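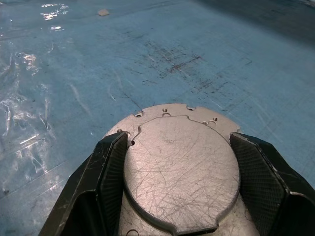

Wrist camera view at the grasp pose, disc between the pads, notches on the far side of the rim.

From: Darmawan Hidayat
To: nevau-users
Subject: Re: [nevau-users] in-hand yaw jumps on round parts, planner gets blamed

Replying inline, with a lot of your log trimmed out because it was mostly the same warning over and over.

> We have a cell running Tullon for control and Vunari for planning, with
> Nevau 's in-hand estimator sitting between them. The part is a metal disc
> on a slightly bigger metal base. We pick it off the bench, estimate yaw
> in the fingers, and Vunari plans the insert. Some of the time the yaw
> estimate is off by 15 degrees and the insert plan goes looking for a
> hole that isn't there.
>
> I replayed 465 logged grasps offline. 300 agree with the hand-labeled
> yaw. 165 do not. Lowering the match threshold makes it worse and raising
> it makes it stop answering.

First, thank you for replaying the log before writing. Half the yaw threads in the archive are three people arguing over a number none of them ever plotted.

Second, the planner is innocent. Vunari was handed a pose and a covariance that said "trust me", and it did. I put your image at the top of this mail because it shows the trouble better than the log does. Look at where the contrast is. The disc face is covered in fine scratches running every which way, and a corner detector thinks this is the most interesting object it has ever met. The things you want it to care about, the two notches and the little holes on the rim, take up a thin crescent at the back. So the estimator spends its feature budget on scratches and has pocket change left for geometry.

I ran the default front end on your frame with the debug overlay on. Most of the keypoints land on the disc. A fair number land on the blue surface as well, in the dark scuffs behind the part, and a few more on the glints in the plastic film off to the left. None of those are attached to the part, and the estimator will still cheerfully try to match them to your template.

> Is the symmetry prior the problem? The disc is close to round but it
> does have steps in the outline.

Partly. You set symmetry to "circular", and the name oversells what it does. It tells the solver that the outline carries no yaw information at all, so the steps in your outline get thrown away before anyone looks at them. Then yaw has to come from texture, and the texture is scratches. The scratches on today's part have no reason to resemble the scratches on the part you built the template from. Set symmetry to "none". It will run slower, and the docs will warn you about that in a tone that suggests you are about to burn down the building. Ignore the tone.

Now, why 15 and not some other wrong number. That took me longer, and I went down one wrong path (lens distortion, my fault, an evening gone). The coarse yaw search steps by 15 degrees unless you tell it otherwise. If two neighboring bins score nearly the same, the refinement starts in the wrong one, finds a small local bump made of scratch matches, and moves in. So your error is the bin width. It says nothing about your part. If you changed the coarse step to 10 you would be writing to us about a mysterious ten degree error, and I would have gone looking at the lens again.

> I tried masking the fingers out but the result hardly changed.

Your mask file has the fingers as two rectangles. They come in from the lower corners on a slant, so the rectangles miss a chunk of each finger and cover some of the part to make up for it. On the left one the ribbed pad is still in play, and those ridges are lovely evenly spaced edges. Matching evenly spaced edges to other evenly spaced edges is a great way to be confident about nothing. The pad on the other side has the same habit.

Draw polygons. Better still, let Tullon do it: it already knows the finger opening, and the 'project_links' call will hand you the finger silhouette for the current joint state. Pad it outward by a few pixels. Worn edges on the finger bodies come up light against the black and will leak past a tight mask. Don't pad it by a lot, or you will lose the small hole sitting next to the left fingertip, and you need that one.

What I would change, in the order I would change it:

1. Symmetry to "none".

2. Mask everything inside the disc outline. Yes, all of it. There is nothing on that face you can use, and as long as it is available the matcher will use it anyway.

3. Mask everything outside the rim. You have the base model, so project it at the expected depth and keep what falls within it. This gets rid of the scuffs, the film and the tan scrap of something near the top.

4. Replace the corner matcher with the edge template for the rim. It's in the contrib folder, called rim_edges, and it was written by someone at Nasution for a part that looked a lot like yours. The comments are in two languages and one of them is swearing. The code is good.

5. Finger polygons from Tullon.

6. Only then touch the match threshold. Put it back to the default first. You have moved it so many times in that config that I could date the entries like tree rings.

On item 4, a warning. Two notches on a rim make a nice pair, but if you give the template only the notches it may be happy with one of them matched to the other. They look alike enough at this resolution. Include the small round hole between them and the dark hole on the right-hand side of the rim. That breaks the tie. Leave out the engraved-looking arc below that right-hand hole. It is tempting, and it will fade or flare with the lighting and take your score with it.

> The covariance coming out is always tiny, even on the bad ones. Is that
> expected?

Expected, yes. Defensible, no. The covariance in the current release comes from the curvature of the cost at the final solution, which tells you how steep the sides of the hole are and keeps quiet about whether you fell in the right hole. All 165 of your bad ones report a yaw sigma under one degree. I checked, hoping to find at least one with some shame.

There is a branch called multi_hyp that keeps the best few coarse bins alive through refinement and reports them all. If the second one scores close to the first, it sets 'ambiguous' on the message. Vunari can read that flag if you turn on 'respect_ambiguity' in the goal sampler, and then it will ask for another look before planning the insert. Rotate the wrist light if you have one you can rotate, or just open, regrasp and try again. Costs a bit of cycle time. Less than a jammed insert does, in my experience of jamming inserts.

I ran your 465 through the branch with items 1 to 3 and the rim template. I did not have your joint states, so no finger polygons, just ones I drew by hand on a single frame and reused, which is cheating a little if your opening varies. I'm not going to quote you a score from that. What I will say is that the cluster at 15 degrees is gone from the error histogram and the remaining bad ones are spread out in a way that looks like ordinary failure. Most of those have a bright reflection across the rim. That is a lighting problem and I will be happy to have opinions on it in a separate thread.

> Would retraining the learned detector on our part be a better use of time?

You could. With 300 good labels and the same bench under all of them, I would bet on it learning your bench. It would know every scuff on that blue surface personally and be very sad the day someone changes the mat. If you do go that way, composite the parts onto other backgrounds first, and hold out whole shifts when you split the data. Random frames will make the validation number look wonderful right up to Monday.

Two things I need from you if this is going to become a fix in the main branch and not just a long email:

- the joint state log that matches the frames, with timestamps from the controller. The ones in your bag are receive times and they wander.

- which side the hand labels were made from. Your label file says yaw zero is "at the notch". There are two notches. I assumed the one just right of top center in the wrist view, and if I guessed wrong then every absolute number I computed carries a constant offset and I would like to know before I put a plot in the tracker.

I'll open an issue for the symmetry naming. "circular" should be "ignore_outline" or something else that makes a person stop and think. I suggested this last October and was told it would break configs. It would. Most of the configs I see on this list could use it.

Config diff is in the contrib folder next to rim_edges. It assumes the branch. If you apply it to the release, the loader skips the keys it doesn't recognize without a word, and you will get exactly your old results back and write to me again.

Darmawan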